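Forum > Manipulation and Grippers > Methods and Results
Thread: Handheld gripper demos vs teleop, our numbers for wiping and sweeping
Pages: 1

rhydian_m
Posted 16/01/2020

Following on from the August thread where people asked for figures. We trained the same policy twice for a sweeping task (small debris on a flat board, push it into one pile). One set of demos came from a handheld gripper with a camera on it, the other from our usual teleop rig. Same network, same training time, same arm for testing.

Handheld: 439 demos
Teleop: 136 demos

Those are the numbers you get from the same hours of work. That was the point of the comparison, so please don't tell me the sets are different sizes.

The handheld policy did better on boards it had seen before and on debris spread more widely than in training. The teleop policy was better at stopping. The handheld one kept going after the pile was made and sometimes pushed it apart again.

Foam-type pads on the fingers for both sets. White board on a wooden table, nothing done to tidy the room behind it.
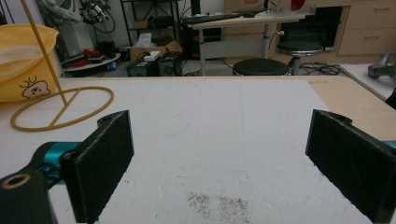 How were the handheld demos turned into arm motions? The camera track gives a wrist path, and we replay that path as relative moves from wherever the arm starts, with the gripper opening read off separately.

Anything the arm couldn't reach was thrown out before training, so 439 is what was left after that.

Gwawr W
Reply 1

Thanks for posting the stopping problem. We had the same at Hillomard and it came from how people end a demo. With the handheld tool they finish the sweep, then lift off and wander a bit before pressing the button. With teleop they stop dead. Have you trimmed the ends?

rhydian_m
Reply 2

Not trimmed, no. I looked at a few and there is a second or two of drift on most of them. I'll cut them and retrain.

dprobert
Reply 3

I don't think this is a fair test and the size of the sets is exactly why. You can't say the method is better if one has over three times the data. Take 136 at random from the handheld set and train on those. If it still wins, fine.

rhydian_m
Reply 4

Dilwyn, I did say please. The question I was asked in August was what you get for a day's work, and this answers it. Your question is a different one.

dprobert
Reply 5

It is a different one, and it's the one people will read into your post. "Handheld demos are better" is how it will get quoted.

Alper Güler
Reply 6

Agree with dprobert on this. Also, how many test runs? If it's ten of each then none of this means much.

rhydian_m
Reply 7

17 per policy per board. Not a lot, I know. The arm was needed for something else.

Alper Güler
Reply 8

17 is thin but better than I feared. I would want the start positions matched between the two policies. Did you use the same ones?

rhydian_m
Reply 9

Same start positions, marked out beforehand. The debris was scattered by hand each time so that part was not matched.

Lowri
Reply 10

One for the Flitura users: their tracker loses its place on plain white surfaces. We ended up leaving the background cluttered on purpose as it gives the camera something to hold on to. When we put up screens round the table we lost nearly 11 in every hundred demos to bad tracking -- without the screens it was hardly any.

Gwawr W
Reply 11

Same experience here. The catch is that the policy then learns the room. Move the table to another wall and see what happens.

Lowri
Reply 12

We did move it and it coped. But we had collected in three rooms by then, so I can't say what a single room would do.

dprobert
Reply 13

I would bet against a single room. The Garnon people cropped the view to the table before training but kept the full view for tracking. Seems sensible to me.

rhydian_m
Reply 14

Cropping is easy enough to try. So the list is: trim the ends, a random 136 from the handheld set (yes, Dilwyn), and one run with the crop. I'll keep the 17 starts as they are so it can be compared with the first lot.

Alper Güler
Reply 15

Do three different random picks of the 136 if you have the machine time. One pick could be lucky.

rhydian_m
Reply 16

I can do two. Samuel has the training machine booked after that.

dprobert
Reply 17

Two will do. Post them even if they come out badly.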